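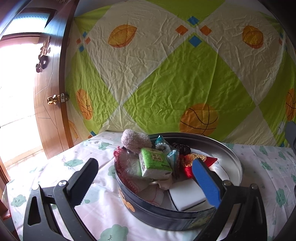

Home Projects Coursework Reports Contact

Reusing Household Containers: A Survey of Student Rooms
Milagros Ignacio and Teodoro Espiritu
May 2021

We wanted to know what happens to food tins and jars after the food is gone. Our course adviser, Divina Barredo, suggested we limit the survey to student housing, so we sent a short form to 200 residents of Cheon Hall. We received 78 replies.

Most people who replied keep at least one empty container. Glass jars were the most common, followed by cookie and candy tins. Plastic tubs were usually thrown out within a month – several people wrote that the lids stop fitting.

We also asked what the containers hold now. Pens, sewing supplies, coins and charging cables came up often. Clothing was a smaller group, mostly socks and hair ties.
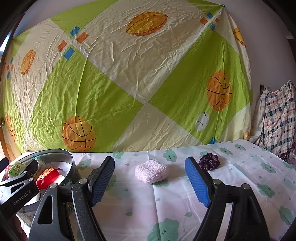
Figure 2. Small fluffy item, pale pink, on a bed.

Seul-gi Bae helped us sort the written answers. She found that 35 people gave "it was too nice to throw away" or something close to it as their main reason. Saving money was mentioned less than we expected in January, when we wrote the proposal.

The form had one weak point. We didn't ask how long a container had been kept, so we can't separate real reuse from things sitting on a shelf. A second form should also ask about recycling, which the hall collects on the ground floor next to the laundry room.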